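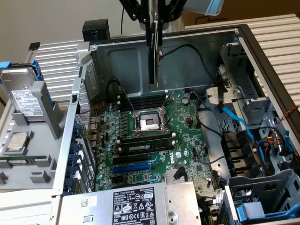 I'm still not sold on the long fingers. Fanni's numbers look good until you ask what was being picked up, and most of her list was boxes and blocks. On the Dell tower the two narrow fingers can hold an expansion card on edge over the board, fine, but look at the cable coming off the upper part of the card and running away to the right along the back wall of the case. That cable pulls on the card, and the Hondia controller has no idea. All it knows is finger width.

On Mon-style short pads we lost reach, I grant that. I would still like to see both sets run on the same case, same card, same cable, before we order anything from Goltdale. Their sales sheet says 200 cycles without regrip. Cycles of what?

Fanni Gál wrote:
> We ran the long-finger set 92 times in September and got
> 77 clean picks. The short pads jammed against the drive
> cage so often that I stopped the run. I think the choice
> is made. Fostley can machine a spare pair if we say yes
> this month.

77 out of 92 with how many of those on cards? I went through the log and found 17 card attempts. You can't pick a gripper for taking PCs apart on 17 tries, and the log doesn't say which ones had a cable attached.

Also, who is setting the grip force? The Ó Dálaigh script has it fixed at the top, same value for a RAM module and a hard drive. I'd change that before blaming or praising any fingers.

Please hold the Fostley order until then.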